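Edge-glued maple as a work surface, four months in
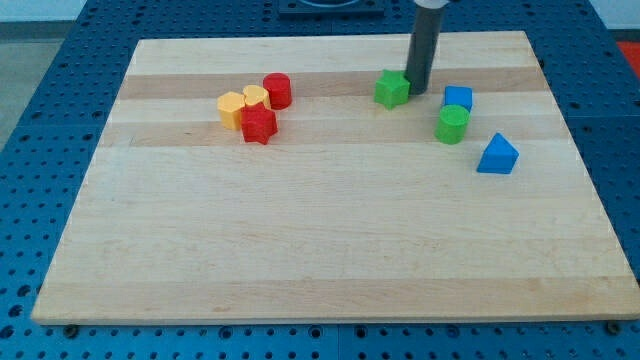 The maple board on the blue perforated table. Strips run across the width.

I said in March that I would write up the board once it had been through a heating season. It has, so these are my notes, mostly on movement and finish.

The board is maple, edge-glued from strips. I sorted the strips by colour for all of ten minutes and then gave up, so the tones alternate light and slightly darker, with one tan strip towards the far side that is plainly the odd one out. It came from the same offcut bundle as the rest. It planed the same, took glue the same and has moved the same, as far as I can measure. If you care about colour match, lay the strips out dry in daylight before you open the glue. I did it in the evening under a warm bulb, when everything looked like butter.

Grain runs across the width. For a board that sits flat on a perforated metal or plastic table, this is the direction I would choose again. Seasonal movement then happens front to back, where I have spare room, and the sides stay put. Sem Jacobs argued for the other orientation on the grounds that the end grain would be hidden at the front and back. He is right about the look, but I wanted the fit at the sides.

Movement. I took the front-to-back dimension with a steel rule at the same spot each time, a pencil tick on the underside. Largest difference over four months was under a millimetre. Cupping was more interesting. With a straightedge across the strips there was a faint hollow in the first weeks, light visible under the middle. I flipped the board for a fortnight and it came most of the way back. Holes in the table help, I think, as air can get at the underside. My previous board sat on a solid bench, cupped badly and never recovered.

Finish. None. I sanded to 120, then 180, wiped it with a damp cloth to raise the grain, let it dry overnight and went over it again with 180. I tried the Brultosar hard wax on a scrap and disliked it for this job. It gave a slight sheen and the small plastic pieces slid further than I wanted when nudged. Bare maple has enough drag that a block stays where you set it down. The cost is that it marks. Pencil comes off with an eraser, and a coffee ring needed sandpaper.

Glue was the ordinary Coppens yellow, clamped for the afternoon. One joint had a starved patch a few centimetres long that I found when scraping off the squeeze-out. I have left it alone and it has not opened. I would use more glue and less clamp pressure next time.

Cost. 19 dollars for the bundle, and the glue was already on the shelf. A ready-made panel of similar size was 158 at Gisia, and it was finger-jointed, which I did not want.

Still to do: break the front edge properly. I ran a block plane along it once and it is sharper than it should be at the corners. I also want to try a thin cork strip underneath to see whether it cuts down the knock when something is dropped. If that goes in, I will have to re-do the flatness readings, as the old ones were taken with the board bare on the table.

Recent posts
Sharpening a card scraper without a burnisher
The Aner square, checked against itself
Sanding grits I have stopped buying
Storing offcuts upright
Comments on the Coppens glue post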